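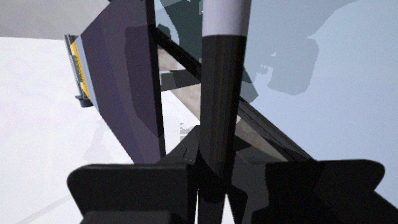
*Pale on top, nearly black below.*

So my aunt Kalliopi Todorova left me her candle shop in Vanmont, plus 568 unsold candles and a neighbor named Gorazd Radonjić, who came in every morning at eight to complain about the smell (he loved the smell, he bought one every February!).

"She owed me 19 dollars," he told me on my first day.

"For what?"

"Cards. She cheated."

I paid him out of the till. He counted it twice, put it in his hat, and then just stood there looking at the shelves like he'd missed a bus. I asked if he played anything besides cards. Dominoes, he said, but badly.

We've been at it since spring and I owe him 250 dollars now. He's a terrible liar, that man, and I still haven't caught how he does it.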